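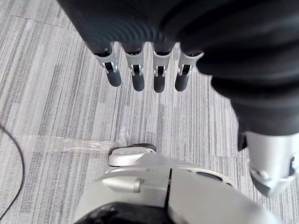
Percy Muñoz thinks I should start with the cover, as that was what took up most of our January and what he was asked about most when the two of us showed the work to the other groups. I had meant to start with the hand itself, but he is probably right, so the cover comes first and the fingers will have to wait a page.

# Looking after the hand on Wukilska: project report

Report completed Jan 9, 2025, with the maintenance notes tidied up and put in at the end.

## The cover

Wukilska is the walking robot in our lab, and the right name for her black fabric cover is the "wrist sleeve", though in our notebook it is the sock from the first page to the last and I have given up correcting it. It goes over the hand and the wrist and leaves the jointed lower parts of the fingers free. When we took over the project the old sleeve had worn through along its lower edge, and a bit of loose thread had wound itself into one of the knuckles. The finger still moved, but it moved late, and you could see it lagging behind its neighbours whenever the hand closed.

So the first real job was a new sleeve. We drew the pattern round the old one on brown paper, cut it too tight, and then cut it again. The tight one looked very smart (Percy was fond of it) but the wrist pulled against it at the end of its turn, and the motor current went up each time. The second one is baggy, with plenty of folds, and it rolls up thickly on itself when the arm hangs down. I worried over that roll for quite a while. In the end we left it, as the wrist now turns all the way with no extra effort, and a bit of spare cloth is easier to live with than a sleeve that fights the motor.

The hem was the fiddly part. It has to stop well short of the knuckle hinges, and it has to stay there. We sewed a soft band inside it, which held nicely for the whole of the test period. Our first try was a line of fabric glue, which went stiff and scratchy, and I would not wish it on anybody.

## The knuckles

Each finger has a dark, rounded fingertip, then a light metal knuckle bracket with its hinge pin, then a darker upper part that goes up under the sleeve. The four are built alike, so once you have learned to clean one you have learned to clean them all, and I found this very cheering after a term of machines where every screw was a different size!

Our routine goes like this, with the robot switched off and the arm hanging at its side:

1. Roll the sleeve up far enough to see the upper joints.
2. Brush the dust out of the small opening in each bracket with a dry, soft paintbrush.
3. Move each finger by hand through its full bend and back, slowly, feeling for grit.
4. Look at both ends of the hinge pin. It should not stick out further on one side than the other.
5. Wipe the fingertips with a damp cloth and let them dry.
6. Roll the sleeve down and check the hem.

Please don't oil the pins. We did, on the second day, and it felt lovely for an afternoon and then collected fluff off the carpet. Cleaning the oil out again took longer than the rest of that week's work put together, and our supervisor was very kind about it.

The fingertips don't all hang at the same height when the hand is at rest. I spent a whole morning trying to get them level, thinking that something had slipped, before I read the setup notes properly and found that a small stagger is allowed. What matters is that each finger comes back to its own resting place after it has been bent. We marked those places on a card, and we hold the card up behind the fingers before and after every run.

## Testing the repair

For the test we used a short closing-and-opening program that the last group had left behind, called Prundia. It bends all the fingers together, holds for a moment, and lets go. We ran it 100 times with the new sleeve on, watching the hand throughout and taking turns so that neither of us went cross-eyed. The slow finger fell behind once, on run 59. We stopped, rolled up the sleeve and found one short thread, a leftover from our own sewing and very embarrassing. With that out of the way the rest of the runs went through cleanly.

We also looked at the log that the controller keeps for itself. Its counter stood at 1873 closings when we finished, and that figure is written in the front of the notebook so that the next group can tell how long the sleeve has lasted. I would love to know what it reads when somebody finally has to cut a third one.

## The floor and the feet

This was not in our plan, but it has earned a section. Work on the hand is done with the robot standing on the carpet, and anything you drop goes down by the feet. Hinge pins are small and very good at rolling. After losing one for most of a day we started laying a light tray beneath the hand before any pin comes out, and we haven't lost one since.

Cables and loose wrapping should be picked up before the robot is asked to take a step, and that goes for clear plastic film especially, which is hard to spot on a striped carpet. Wukilska lifts her feet only a little way. We have added "look at the floor" to the start-up sheet, in capital letters - it had never been there before, and I think each group must simply have learned it by itself.

## What is left to do

The sleeve pattern is in the drawer marked Grillodcombe, along with the failed tight one, which is worth keeping to show how not to do it. The spare soft band is in the same drawer. We had hoped to try the closing test with a Ueda grip block in the hand, a foam thing with a dent for each finger, but we ran out of time, so all our results are for the hand closing on nothing at all. A loaded hand may well pull the hem about more than ours did, and I would start there.

Percy would also like it written down that the wrist should be checked at both ends of its turn after any change to the sleeve, with the current reading noted each time. Our readings are on the last two pages of the notebook, his in pencil and mine in blue.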